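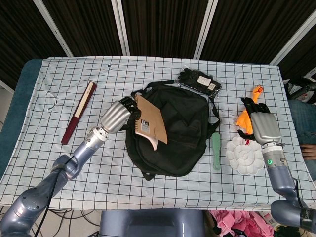 Packing for the weekend painting class, backpack still flat.

Vunby Forum > Bags and Packing > One backpack, two days

ladholm_lurker
Two days of watercolor up in Ladholm and I'm taking one backpack. Going in: spiral notebook, folding fan, hairbrush, the flower palette, gloves still in their packet. Paints and clothes are in the next room, waiting their turn. What goes in first?

Rutherford95
Notebook, flat against your back. Everything else can fight over what's left.

purkden_pete
Disagree. Notebook last. You'll want it on the bus, and digging for it past a hairbrush is how pages get bent. Mine from March looks like a lasagna.

Rutherford95
A notebook against the back panel slides straight out, Pete. Your lasagna is a separate matter.

Huia Nepia
Rinse that palette before it goes anywhere near your clothes. There's a bit of red in one of the upper wells, and dried paint wakes up the minute it meets a damp towel. I lost a good shirt that way.

ladholm_lurker
Noted. I was going to call it a head start on the sunset.

twelve_pockets
Why the fan? Ladholm in May is a coat and a second coat.

ladholm_lurker
The hall has had the same radiator since 1960 and it knows one setting. The fan is coming.

purkden_pete
Then leave the gloves.

Huia Nepia
Keep the gloves — the walk from the bus is 12 minutes and all of it is wind. Fan down the side, brush beside it, bristles up.

Rutherford95
Bristles down.

Huia Nepia
Into what, your notebook?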